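The long way round to picking up a block

There's a particular kind of patience you need around people who teach robots to handle things. I spent most of a Thursday with the manipulation group at Strömberg, in a low brick building beside the Larton rail yards, and by the time somebody offered me a second cup of tea I had watched the same small task attempted so many times that I'd begun leaning in my chair, the way you do when you're a passenger and you want the driver to brake.

The task is one any toddler could manage. There are some coloured blocks on a surface, and the robot has to close its gripper on one and put it somewhere else. What makes it interesting, and what has kept the group busy since the winter before last, is that almost all of the practice happens inside a computer. The robot learns in a made-up world and is then asked to carry on in the real one, and the old trouble with that arrangement is that the made-up world tends to be a bit too kind. Surfaces are clean, the light comes from nowhere in particular and the camera sees everything straight on. Then you switch on the real arm, and a shadow falls over the block it has been so confident about, and it reaches for the shadow.

The group's answer is a method they call Wasska (after a lake that one of them used to paddle on as a kid, and there's no cleverer story behind it, though I did ask). The idea is to make the practice world awkward on purpose, and to do it from the robot's own point of view. The simulated camera rides close to the gripper and looks out through a very wide lens, so the fingers loom up huge and dark at the bottom of everything and flat surfaces bulge like the top of a loaf. It's a strange way to see the world, and I found it faintly seasick-making for the first half hour!
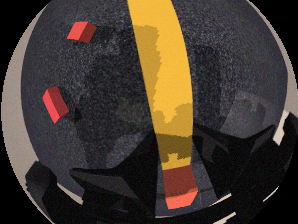
Simulated view from the gripper. Render: Wasska project, Strömberg

Once your eye settles, you start to notice how many small difficulties are packed into a view like this one. The shadow lying over the yellow strip has ragged, stair-stepped edges, and it turns part of a cheerful golden colour into something closer to mustard. The red block down between the fingers is brick-coloured on one face and nearly coral on another. A person knows without thinking that it's all one block. A learning program has to be given a reason to believe it, and the reason, in this case, is a great heap of examples in which the colours shift about and the block stays put.

The heap for the latest round of work came to 2,365 rendered practice runs. Each one starts from a different arrangement, and between runs the software meddles with the light, the grain of the surface, the bend of the lens and the places where the pieces lie. What it never meddles with is the gripper, and that was the choice that caused the most argument over lunch. Other people in the field like to vary the look of the hand as well. The Larton crew hold that the hand is the one thing the robot can count on, a bit like the bonnet of your own car, and that it should be left alone so the program can learn to judge distance by it.

So does it help? To find out, they took the trained program over to the real arm, which sits in a workshop across the hall (it smells of machine oil and somebody's toasted sandwiches), and ran 849 attempts over two weeks. They compared it with an older version that had practised in a tidier world. The newer one did better under side lighting and under the workshop's old fluorescent tubes, and it was much less inclined to go chasing shadows. On evenly lit afternoons there was very little between the two, and the group were quite cheerful in telling me so.

There were failures as well, and they've written them up with some care. The one that bothers them most turned up 14 times. The gripper comes down beautifully, stops a hair short and closes on air, and it seems to happen when the block is nearly hidden behind one of the fingers. With the camera where it is, the last moments before a grasp are the moments when the robot sees least. Moving the camera back would mend that and spoil something else, as the whole point of having it up close is that the same rig can work in cramped spots where there's no room for a tripod or a second lens.

Their current thinking is to let the program remember a little. At the moment it decides what to do from the view it has right then and nothing earlier, so a block that slips out of sight might as well have left the building. Giving it even a short memory slows the training down a good deal, and the computers at Strömberg are already humming through the night. Grallard, the firm that built the arm, has offered time on its own machines in July, and there was a fair bit of happy scheming going on about how to use it.

I stayed later than I'd meant to. Near the end of the day they ran a handful of attempts with the blinds half open and the low sun striping the bench, which is about as unkind a light as you could ask for. The arm missed the first one and got the next. Then it missed again, and two people went off to argue about the blinds, and I had a train to catch.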